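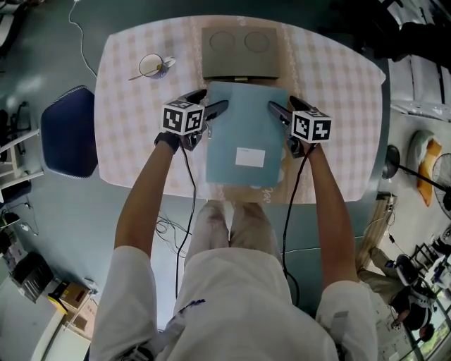
Is Landport worth a long weekend? Your questions, answered without the brochure

Landport came second in a "best small coastal cities" list last October, and our inbox filled up. Lizelle Fourie spent four nights there and paid her own way. Her answers are below, edited by Lungile Sithole.

Second best in what, exactly?

Good question. The list scored 119 places on food, walking, weather and something called "welcome". I asked how welcome was measured and was sent a link to the list. Landport is a pleasant harbour town with a decent market. I would leave it there.

How do I get there?

By train to Clikley, then the bus. The tourist site says the transfer is "seamless". The bus stop is on the far side of the station car park, the timetable inside the shelter was out of date, and I waited most of an hour. Check the times on the bus company's own page. If you drive, the coast road is prettier and slower, and you will be stuck behind a caravan.

Do I need to book restaurants?

For the harbour front, yes, in summer. Whether you want to eat on the harbour front is another matter. I had a plate of grilled fish there that cost twice what I paid two streets back, and I could not tell the difference with my eyes shut. The places up the hill don't take bookings and mostly don't need to.

Is the Coetzee market as good as people say?

In the morning, fairly good. The bread is excellent and the cheese stall lets you try before you buy. After 2 in the afternoon it is mainly candles and soap. Several stalls advertise "local honey", and I'd ask local to where.

What about the 2,831 steps to the lighthouse?

I have seen this number on tea towels, mugs and the official map. I didn't count. Long stretches of the path are plain sloping gravel, so it depends what you call a step. The view is lovely on a clear day and I had one clear day out of four. Take water, as the kiosk at the top was shut.

Should I buy the Hivuris visitor pass?

Only if you plan to see a lot of museums very quickly. It covers 14 attractions, but that includes the public gardens, which are free, and two chapels, which are also free. Add up the entry prices for what you want to see before you pay. For me the pass would have cost more.

Will children like it?

The beach is shingle, the water is cold and the arcade is loud. So probably yes.

When should I go?

Late spring, if you can. The locals I spoke to said autumn, but two of them rent out rooms in autumn.

Would you go back?

For the bread and the hill restaurants, perhaps for one night. I'm not sure I'd fill a third day, and on my fourth I took the bus back to Clikley and went to the cinema.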